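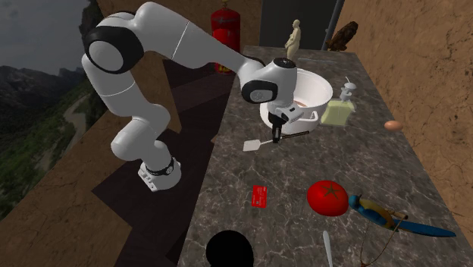

Speaker notes: Automation in the central kitchen, and what it changes for staff
Speaker: Isla Ritchie, Workforce and Operations, Carbone Catering
Venue: Firkby site, staff session, Monday

Opening

Good morning, and thank you for coming in before your shift. My name is Isla Ritchie and I am responsible for workforce planning across the Firkby and Grolldale kitchens. Benedetta Pellegrini, our head of production, is also present and will take questions on recipes and food safety.

The purpose of this session is to set out what the company proposes to automate at Firkby, what it does not propose to automate, and what the change will mean for the people who work on the hot line.

[Pause. Check that the back rows can hear.]

What is proposed

The programme is called Huvdale. It concerns work at the pot: lowering a tool into a pan, stirring, scraping down, and lifting out. The work is being planned in simulation first. A virtual arm is set beside a virtual counter and the movements are tried there before any equipment is installed on the line.

Four stations at Firkby are included. Grolldale is not included at this stage, and no decision has been taken about it.

The kitchen at present produces 300 covers for the midday service. That number will remain the same. The programme has not been set up to increase output, and managers have been told that it may not be used for that purpose without a further round of consultation.

What changes for the people at the stations

Colleagues on the hot line have told us that long periods of stirring are the hardest part of the shift. Wrists, shoulders and lower backs were mentioned repeatedly in the survey. Under the proposal, a cook will prepare the pot, start the arm, and attend to seasoning, tasting and timing while it works.

Tasting remains with the cook in every case. So does the decision to stop. Any member of staff at a station may halt the arm at any time and will not be asked to justify having done so.

Some tasks will be added. Stations must be cleared and checked before the arm moves, and grippers must be cleaned between batches. Benedetta's team is writing the cleaning schedule and would welcome comments on the draft.

[If asked about allergens: refer to Benedetta. The existing separation rules continue to apply.]

Jobs and grades

There will be no redundancies as a result of Huvdale. Posts on the hot line will keep their current grade, and the two station lead posts will be regraded upwards to reflect their new duties. Existing staff will be considered for these posts before they are advertised elsewhere.

I should be plain about one matter which is not settled. Fewer agency shifts may be needed in the evening. We do not yet know how many, and I would prefer to say so today than to offer a figure that later proves wrong. An answer will be given to staff representatives in September.

Training

Each cook on the affected stations will receive five days of paid training, within normal hours. Colleagues who do not wish to work beside the arm may ask to move to cold preparation or to packing, and such requests will be granted where a place is available.

[Allow time here. This section drew the most questions at the managers' briefing.]

Monitoring

The arm records its own movements and faults. It does not record the performance of individual staff, and its records will not be used in appraisals or disciplinary proceedings. The wording has been agreed with staff representatives and a copy is on the noticeboard outside the changing rooms.

Questions

Take questions from the floor first, then the written ones from the box. Where an answer is not known, note the question and the name of the person asking, and reply in writing.

Forms for the training dates are on the table by the door. Please return them to the site office.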